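Hand Tracking for a Desktop Arm: Project Report
Toshio Kaneko and Tomomi Tamura
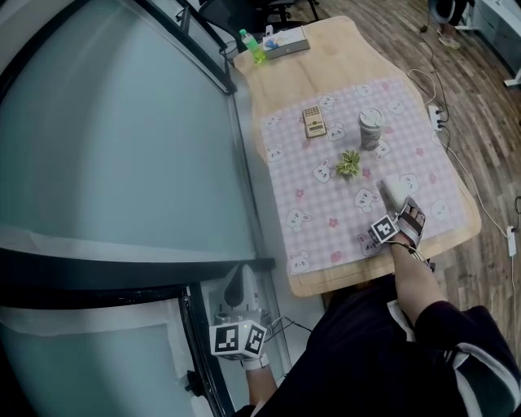
1. Background

Our project was to build a system that records how a person picks up and moves small objects, and then replays the movement on a small arm. We called the system Tunura. The arm is called Mustero in our notes and in the code, so we use that name here as well. Both were built in the Hengate shared workshop, where we had a bench and a storage shelf from September until the end of the term.

We started from a simple question. A teach pendant is slow, and moving an arm around by hand means the arm is always in the way of the object. If the person could just do the task with their own hands, the recording would be faster and the movements would be more natural. We wanted to know how good such a recording can be with printed markers and ordinary cameras.

The work was divided as follows. Toshio wrote the tracking and calibration code. Tomomi designed the marker cubes and the mounts, and built the arm. We both did recordings, and we wrote this report together.

2. Marker cubes

Each hand carries a white cube with black square patterns on its faces. A cube was chosen over a flat plate because a flat plate is lost as soon as the wrist turns. With a cube, at least one face can usually be seen, and often two. When two faces are visible the pose estimate is much steadier.

The first cubes were made from folded card. They were light but the edges were not square, and the calibration never gave the same answer twice. The second version was printed in white plastic, with the patterns on matte paper glued to each face. Glossy paper was tried first and gave reflections under the ceiling lights, so whole faces dropped out.

Every face has its own ID, and no ID is used on both hands. This sounds obvious, but our first set shared two IDs between left and right, and the tracker sometimes swapped the hands when they came close together. It took us an evening to find the cause.

3. Glove and mounting

The cube alone gives the position and direction of the hand. It says nothing about the fingers, so we added a motion-capture glove for the right hand. The fingertips stay bare, and for small objects this matters a lot. With an older closed glove, Tomomi kept knocking things over before she had a proper hold on them.

The mount sits on the back of the hand. The cable runs back along the forearm. We tried taping it to the sleeve, but the tape pulled when the elbow was straightened and this shifted the glove slightly. Leaving the cable slack worked better.

The left hand has no glove in the current setup, only a cube and a strap around the wrist. Left-hand finger data was in the original plan and was dropped for time.

4. Calibration

Calibration has two parts. The first finds the position of the cube relative to the palm. The person touches a fixed point on the table with the index finger several times, turning the wrist between touches. The second part sets the finger angles of the glove, using an open hand and a closed fist.

The first part has to be repeated every time the mount is taken off. We had hoped to store one value and reuse it, but the mount never goes back in exactly the same place. A keyed base would help and is listed under future work.

5. Table setup

We used everyday objects for the tasks: a drink cup with a lid, a small succulent, a calculator-type device, a tissue box, a bottle. They were chosen to have different shapes and to need different grips. The flat ones are the hardest, as the fingers have to come in low and the cube tilts away from any camera mounted higher up.

The tablecloth has a pink-and-white check. We expected the check to confuse the marker detection, since it is also made of squares, but the contrast is too low for it to be picked up as a marker. Filtering by ID would have removed any false hits in any case.

Power for the equipment comes from a strip on the table. Cables were the most common practical problem in the whole project. A reach across the table can catch one, and a pulled plug ends the recording.

6. Recording and cleaning the data

We set a limit of 2000 frames per recording so that the files stayed easy to handle. Most tasks needed fewer than 1000. The position of each cube is saved for every frame, together with the finger angles and a flag that shows whether the cube was detected.

Short gaps are filled by interpolation. Long gaps are left empty and the recording is rejected. We kept 28 recordings for the replay tests.

7. Replay

Mustero has a simple two-finger gripper, so the glove data is reduced to one value, the distance between thumb and index finger. Replay worked well for the cup and the tissue box. The succulent was less reliable, and the calculator could not be lifted at all. A person slides a finger under one edge of it, and our gripper has no way to copy that.

Fast movements were also a problem. The arm follows late, and the gripper then closes before it has reached the object. We fixed this by slowing down the whole replay – a crude solution, but it let us finish the tests.

8. Future work

The next version should have a keyed base for the cubes, a second glove, and a wireless link in place of the cable. Murakami, the small filter program we wrote for smoothing the cube positions, still runs only after the recording is finished. Toshio has started moving it into the live tracker. The code is not clean yet and is left out of the appendix.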